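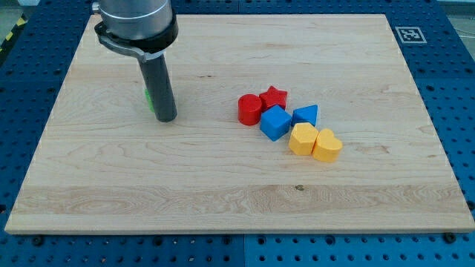 Support request: policy rollouts on the block-pushing bench drift away from the named target after the January software update
Submitted to: Ballton Robotics Support Desk
Product: Butus controller, planar pushing configuration
Status: Closed, with one item carried forward

Summary of the fault
The requesting laboratory is evaluating Wonder, a language-conditioned policy that moves a rod-shaped tool across a flat board and pushes small blocks to positions given in a written instruction. Since the update, the policy has tended to push the wrong block, or to stop short of the correct one. The fault is most marked when the blocks are grouped closely, with the red star touching the blue cube and the yellow heart against the yellow hexagon, and the tool has open board to cross before it reaches them. When the same blocks are spread out, results remain within the range recorded before the update.

Information supplied by the laboratory
The policy weights have not been changed. The evaluation set consists of 2000 written instructions, each paired with a fixed starting layout. The laboratory has confirmed that the board has not been moved and that the marker on the table has not been replaced. Logs from the affected rollouts were attached to the request.

First response from support
The laboratory was asked to repeat the marker calibration, to restart the controller and to run the tool through the corner check without blocks. The corner check passed. Repeating the calibration did not change the behaviour, and a fault in the board position was therefore ruled out.

Second response from support
The logs showed that images and tool positions were being paired incorrectly. The Butus update had altered the order in which the two streams were written to the buffer, so that each image was matched with a tool position recorded 3 control steps later. With widely spaced blocks the policy was able to correct itself as it moved. In a close group an error of this size was enough to bring the tool against a neighbouring block.

Action taken
The laboratory was advised to restore the earlier buffer order by means of the legacy timing setting and to repeat the full evaluation. All 2000 instructions were run again without retraining. The laboratory reported that results on close groups had returned to their former level and that results on spread layouts were unchanged.

Item carried forward
The Siddiqui layout generator, used to produce the starting positions, rejected 2 layouts as overlapping although the blocks were only in contact. The laboratory has asked whether the contact tolerance may be adjusted. This question has been passed to the maintainers of the generator and will be answered under a separate request.

Note for other users
Evaluations carried out between the update and the present notice should be repeated where they include grouped blocks. Training data collected in the same period should be checked for the timing offset before use.

Notice issued April 2024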